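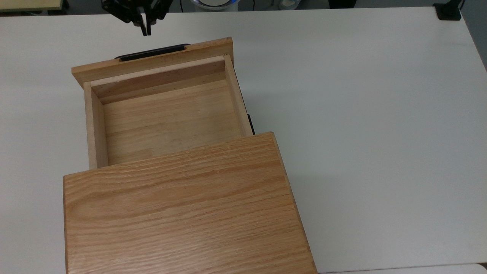
A small oak cabinet with its one drawer open and nothing in it, which is how I like a drawer best.

I have a drawer problem. I don't mean the kind where there aren't enough of them (although try telling me that on moving day). I mean the kind where I can't walk past a little wooden cabinet without pulling the drawer out to see how it runs, what the sides are like, and what the last person left behind in it. I've done it in hotels. I've done it at my dentist's. My sister has stopped taking me to yard sales.

So when I decided to spend August going through every small drawer in my house, it didn't feel like a chore so much as an excuse. I emptied all of them onto the dining table over one long, sweaty week, and I learned more about myself than I wanted to. I own 40 takeout soy sauce packets! I own a key to a bike lock I'm pretty sure I sold with the bike.

Before I put a single thing back, I called Hanneke Verbeke. Hanneke runs Vilto, a two-room repair shop above a bakery, and most of what comes up her stairs is the small stuff: sewing boxes, spice chests, those boxy little desk cabinets that everybody's aunt had. I wanted to know what she looks at first when somebody sets one down on her bench.

"The top," she said, "but only because it's pretty. Then I open the drawer and get to work."

I get the bit about the top. Oak with a wild grain, all those wavy honey and amber lines with a dark streak wandering through, is about as good as wood gets in my book, and on a little cabinet you see it close up, at coffee cup distance. But people oil the top every spring and never once look inside. The inside is where a drawer does its living. Scuffs on the floor, little dark specks up in a corner, a side wall that's gone paler than the back. Hanneke vacuums first with a soft brush, then wipes with a barely damp cloth, then leaves the drawer open overnight. She doesn't sand out scuffs unless the customer begs. I've stopped too, and I feel much calmer about it.

Then there are the slides. My grandmother's generation rubbed a candle stub along the wooden runners, and I still do that with the old ones, partly for the smell. Metal slides want something else. Wipe off the gray gunk, run the drawer in and out, wipe again, and if it still drags, a tiny bit of dry lubricant on the rail will usually sort it out. Go easy! I once got so carried away on a nightstand that it shot out at me and took the lamp along.

A drawer front that sits crooked bothers me more than it should. Hanneke's approach is to loosen the screws from inside, nudge the front level, and snug everything up again a little at a time. She keeps folded playing cards on the bench to use as spacers, and I've stolen that idea outright.

And handles, oh boy. I used to be strictly a knob person. Then I put long black bar pulls on my own cabinets, the low kind with rounded ends, and I'm completely converted. You can hook it with two fingers while you've got a phone against your ear. Black on pale oak also looks terrific, and I say that as somebody who held out for brass for years. If you're swapping, measure the distance between the screw holes, center to center, and write it on your hand. I went to Drakos, our hardware store, 2 times for the same pull.

My biggest question for Hanneke was about what goes back in. I figured she'd have dividers, or labels, or some clever insert. She has a rule that a drawer gets one job. Stamps and envelopes, fine. Stamps, envelopes, a screwdriver and half a birthday candle, and you've got a junk drawer with good manners.

I tried it. The hall drawer is gloves now. The one by the stove is matches and string (I'm counting that as one job, and Hanneke can argue with me about it). The sewing drawer went from chaos to thread, and my needles moved into a tin.

One little cabinet on my worktable still has nothing in it at all. I keep sliding the drawer open, looking at that pale, straight-grained bottom, and sliding it shut again. My husband has asked for it for his guitar picks. I've told him I'm thinking it over.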